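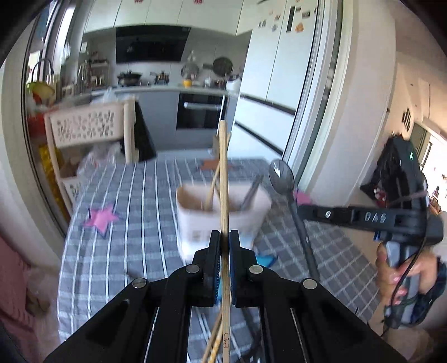
Séance 4. Les manières de table comme objet d'étude

28/10/2020, Atelier Szénási, cours d'introduction

Dans la séance précédente, nous avons étudié l'horaire des repas. Nous passons maintenant aux gestes. Une manière de table est un geste appris, que l'on exécute sans y penser et que l'on remarque surtout chez les autres.

4.1 Le couvert et la découpe

L'outil de table dépend du travail fait en cuisine. Lorsque les aliments arrivent déjà coupés, les baguettes suffisent et le couteau reste à la cuisine. Lorsque la viande est servie entière, le convive doit couper lui-même. Il faut éviter de classer ces deux systèmes selon un degré de raffinement, car chacun possède ses interdits. On ne plante pas les baguettes dans le riz, on ne porte pas le couteau à la bouche.

4.2 L'enquête de Stirkumier

Le questionnaire a été distribué à 120 foyers, et 66 l'ont rendu complet. Dans 30 foyers, les places à table sont fixes. Dans 11 foyers seulement, une personne mange régulièrement debout. Je vous prie de noter que la question sur la nappe était mal formulée : on demandait « mettez-vous une nappe ? » sans distinguer le tissu de la toile cirée, ni le dimanche des autres jours. Les réponses à cette question ne sont donc pas utilisables pour le devoir.

4.3 La nappe

Elle délimite l'espace du repas. Une nappe à motifs, par exemple avec des étoiles, appartient plutôt à l'usage familial, tandis que le blanc uni demeure associé à la réception. 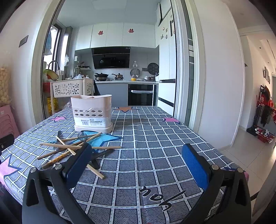 Une étudiante a fait remarquer que, chez ses grands-parents, la nappe blanche servait chaque jour et que les invités recevaient la nappe brodée de couleur. Cette objection est juste. L'opposition indiquée en 4.3 vaut comme tendance et doit être vérifiée dans chaque terrain.

Pour la prochaine fois : lire le dossier de Dritholm, parties 1 et 2, et relever tous les verbes qui désignent l'action de servir.

Documents récents
Séance 3. L'horaire des repas
Séance 2. Manger seul, manger ensemble
Dossier Tasamer : la vaisselle de février

Contact : secrétariat de l'Atelier Szénási | © Atelier Szénási | Haut de page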